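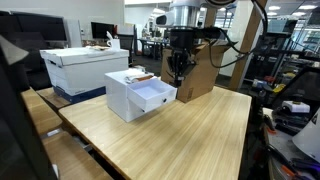

A white drawer organizer and an open cardboard box on one of our tables.

About Sturbridge Desk & Drawer

We started in 2000 in a rented room over a shoe repair shop in Munby, with a secondhand van and a great fondness for putting things where they belong. These days we are a team of 8, and you will find us at 3251 Ponce Avenue, Landness, where the kettle is usually on and visitors are welcome from late morning onward.

What we do is help offices, studios and spare bedrooms get tidy and stay that way. Sometimes that means packing up a whole floor before a move. More often it means one person, one desk and the drawer that won't close anymore -- and we love those jobs just as much! We bring small organizers, storage boxes with lids and plenty of patience, and we never throw out a thing without asking you first (we have all lost a good pen that way, and it stings).

Most desks take us an afternoon. We begin by emptying the drawers, then sort what was in them together with you, and only after that do we talk about what to keep it all in. Six months later we come back for a cup of coffee and a look around, at no charge.

Stop by, or call ahead if you are bringing boxes -- the parking out front is tight.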